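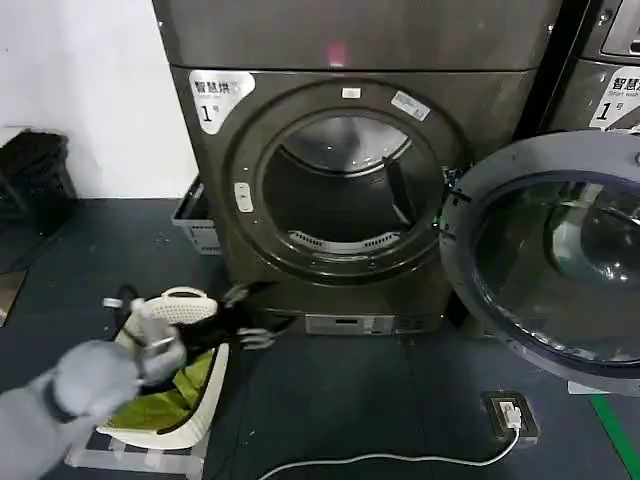 Street lighting contract: has anyone read the audit summary?
Local Government and Public Contracts > Procurement

kkaram_ward2
The summary of the review into the Berchtold street lighting contract was posted with the agenda packet for the 19/09/2023 session. It runs to nine pages. The contract covers 3626 fixtures under a fixed annual maintenance fee. The reviewer could match work orders to 489 of the repairs invoiced and could not match another 120. The recommendation is to "strengthen record keeping." I would like to know why the unmatched invoices were paid at all.

pekmont_resident
Read it last night. Section 4 says payment was approved on a monthly statement, with no work order attached. The contract allows that. Whoever drafted the payment clause left out the supporting documents requirement that was in the old Ornari agreement.

Lodhi_I
Two separate questions are being mixed here.
1. Was money paid for work that was not done?
2. Was money paid without proof that the work was done?
The summary answers the second one. It says nothing on the first, and it could not, given that the reviewer only had access to city records. A desk review has no subpoena power and no field inspection.

kkaram_ward2
Agreed on the distinction. That is my argument for a full forensic audit. Pull the contractor's crew logs and parts purchases and compare them to the pole numbers.

AqeelR
Who pays for that? A forensic engagement bills by the hour and the scope tends to grow. The unmatched items are small repairs, mostly photocells and fuses. You could easily spend more on the audit than the total in dispute. Withhold the amount from the next payment and make Berchtold produce the paperwork.

Lodhi_I
You can't withhold under this contract. See clause 11. Disputed amounts must be raised in writing within 60 days of the statement. Most of these are older than that.

AqeelR
Clause 11 covers disputes over rates. Clause 14 covers overpayment and has no time limit that I can find.

Lodhi_I
Clause 14 applies where overpayment is "established." We are back to needing someone to establish it.

h_soomro
I worked in accounts payable for a county for a long time, different state. A middle option is an agreed-upon procedures engagement. The council writes the exact tests, an outside firm performs them and reports the results with no opinion attached. The scope is fixed, so the fee usually is too. It won't prove intent, but it will tell you whether the poles were serviced.

pekmont_resident
Would the firm get the crew logs under that?

h_soomro
Only if the contract has a right-to-audit clause – check the general conditions, they are often in a separate attachment.

kkaram_ward2
Attachment C, item 7. "Books and records reasonably related to performance," on ten days' notice. As far as I can tell the city has not used it.

AqeelR
Then use it before hiring anyone. A letter costs nothing. I still think forensic is the wrong word to put in a motion at this stage. It reads as an accusation, and Berchtold will answer through its lawyers.

kkaram_ward2
They already are. The response in the packet is on a law firm's letterhead.

NaveedMengal
Does anyone know if the Braden extension was signed on the same payment terms? It was approved in June and I can't find the executed copy on the city site.

Lodhi_I
Not posted. I filed a records request for it on Friday and have the acknowledgment – will add the document to this thread when it arrives.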